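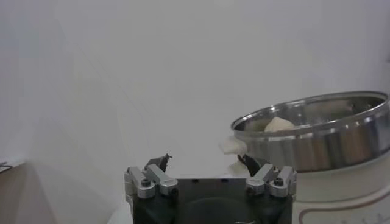
*Gripper with silver brackets and dark fingertips.*

# Plain steamed buns in an electric steamer

Sunday, January 2, 2022

I make these buns most weekends in the winter. The dough is simple and the steaming is short. Most of the trouble people have comes from the proofing, so that section is longer than the others. This version has no filling.

## What you need

- 400 g all-purpose flour, plus a little for the counter
- 30 g sugar
- 1 1/2 teaspoons instant yeast
- 1/2 teaspoon baking powder
- 1 cup lukewarm water, less one tablespoon
- 1 tablespoon neutral oil
- A pinch of salt
- Parchment paper cut into small squares

Bread flour works but makes a chewier bun. I used to buy a soft flour from the Garlow mill and liked it, but the store here in Sumutville stopped carrying it in December and the regular supermarket kind has been fine.

## Make the dough

1. Stir the flour, sugar, yeast, baking powder and salt together in a large bowl.
2. Add the water in three or four pours, mixing with chopsticks or a fork until you have shaggy lumps and no dry flour at the bottom.
3. Add the oil and knead by hand for ten minutes. The dough should be smooth and fairly firm. If it sticks to your palms, dust the counter and keep going.
4. Cover the bowl and leave it somewhere warm until it has doubled. In my kitchen this takes an hour in winter and much less in July.

Firm dough holds its shape in the steamer. Wet dough spreads out flat, and adding flour after the first rise doesn't help much.

## Shape

Press the air out and knead again for three or four minutes. This second kneading is what gives you a smooth skin. Skip it and you get bubbles and dimples on top.

Roll the dough into a log and cut it into pieces of 50 g each. Weigh them if you have a scale. Different sizes cook at different speeds, and you will be guessing when to stop.

To shape a round bun, flatten a piece with your palm, pull the edges into the middle and pinch them shut. Turn it over and roll it under a cupped hand until the top is tight. Set it on a square of parchment, seam down, and cover the shaped buns with a dry towel while you finish the rest.

## Second proof

Leave the covered buns for 30 minutes, then start checking. A bun is ready when it feels light for its size and a gentle poke springs back slowly. If it springs back right away, give it ten more minutes. If the dent stays, it has gone too far - steam it now and expect some wrinkles.
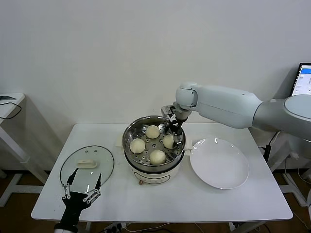 Leave space between the buns when you load the basket. They grow a good deal, and two that touch will tear where they join. My steamer takes a small batch, so the second half of the dough waits in the refrigerator while the first half cooks. It comes out slightly denser but nobody at my table has complained.

## Steam

Fill the base to the line with cold water, put the basket on, cover it and switch on. Starting from cold gives the buns a little more time to rise as the water heats. Once you see steady steam, set a timer for twelve minutes.

Wrap the lid in a thin towel if yours is flat or only slightly domed. Drops of water falling on the buns leave yellow, gummy spots. Tie the ends of the towel up over the handle so they don't hang near the base.

When the timer goes off, turn the steamer off and wait five minutes with the lid on. Then open it slowly, tilting it away from you.

## If something goes wrong

**Wrinkled tops.** Usually overproofed, or the lid came off too early.

**Dense and grayish.** Underproofed, or old yeast. Stir a pinch of yeast into warm water with sugar - if it doesn't foam, buy a new packet.

**Soggy bottoms.** Too much water in the base, boiling up through the holes. Check the fill line.

## Storing

Cool the buns fully on a rack before you bag them. They keep two days in the refrigerator and a couple of months in the freezer. Steam from frozen for eight minutes. Wolfram Rothe, who gave me the original recipe, slices the leftovers and fries them in butter, and I do that with mine on Monday mornings.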